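Budgeting the second arm

The first arm went in as one line on a purchase order. I won't do that again. For the second one I split the request into hardware, grippers, furniture and hours, and the hours came out larger than I expected.

Avero quoted the arm with a lead time of 10 weeks. Dvořáček quoted a lower price for a comparable reach, but the controller was extra and so was the wrist cable. Once both quotes covered the same items the gap was 363 dollars, so price dropped out of the decision and I looked at spares. Avero keeps fingers in stock at Rornville. Dvořáček ships them to order.

Consumables are the part I underestimated last year. Finger pads wear. I set aside 86 dollars a set and plan on replacing them every quarter. Cables get the same treatment, with one spare on the shelf at all times.

Tables were easier. Stainless steel costs more than laminate and throws back a lot of glare from overhead lights, but it wipes down fast and doesn't flex. I kept it in.

Our test object is still a clear plastic water bottle, a hard one for grip force and for vision.

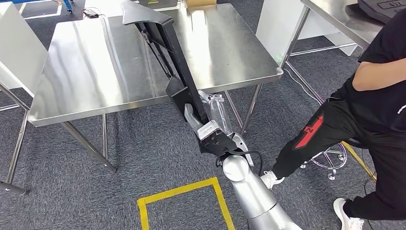

Hours go in as their own line this time — up to 200 for setup, calibration and floor marking, booked against the Sturnudden project. If the line gets cut, the delivery date moves with it, and I wrote that into the request. It goes in for approval in June. Still open: whether the warranty on the gripper starts at delivery or at first power-on. I have asked Avero twice.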